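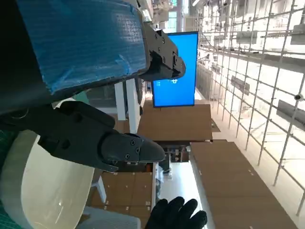
4.2 Surfaces and Background Colors in the Work Area

The second part of the survey concerned the surfaces against which white household ware is seen and handled. Participants in the Pandside sessions had reported that the rim of a white vessel was easy to find on a dark covering and harder to find on a pale one. Figure 7 shows part of the work area. The large white object at the lower left has a thick rounded rim and a glossy finish, and a soft highlight lies on its lower portion. The dark green textured surface beside it differs strongly from it in both color and texture. Farther in, a pale white area of floor runs between brown surfaces, and a bright blue display stands in the background.

Two points were taken from views of this kind. First, a curved glossy wall returns light unevenly, so that a single color reading does not describe it well. We followed the procedure set out by Évan Leblanc in the Gautier survey and took separate readings for the rim, the wall and any highlight. Where the highlight reached the rim, the reading was marked as doubtful and left out of the averages in Table 3. Second, a lit display contributes a strong color of its own to the room. Readings were repeated with the display switched off, and the two sets are reported separately.

Hand coverings were also entered in the survey form. The black knit glove at the bottom of Figure 7 was classed as dark and textured, the same class used for woven and pile fabrics. Gloves in this class were easy to tell apart from white ware in all 11 rooms, including those at Badlow, where the lighting was weakest.

Floor areas were coded apart from furniture even when the two were close in color. This added time to the coding but avoided an error found in the January trial, in which pale flooring had been entered as a tabletop. The revised coding sheet is given in Appendix B.

4.3 Lighting Levels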